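Sernel Hand Gripper Guide
Section 4: Showing the task by hand

Your hands are the teacher now, and this is the fun part!

1. Close the fingers on the object until it sits firmly between both pads.
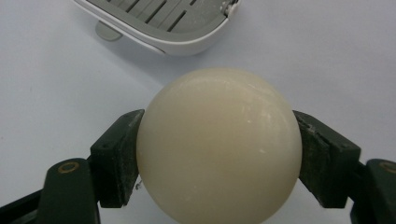

Reading time: 1 min

2. Lift, carry and set down at an easy pace.

Caution: Keep your own fingers clear of the linkage. 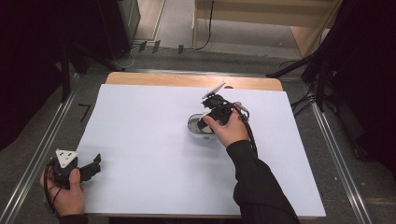

3. Keep cables slack so both wrists can turn freely.

4. Open the fingers wide and pause before the next try.

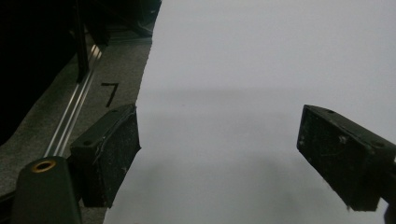
Note: Save each try before you start another. A set holds up to 26.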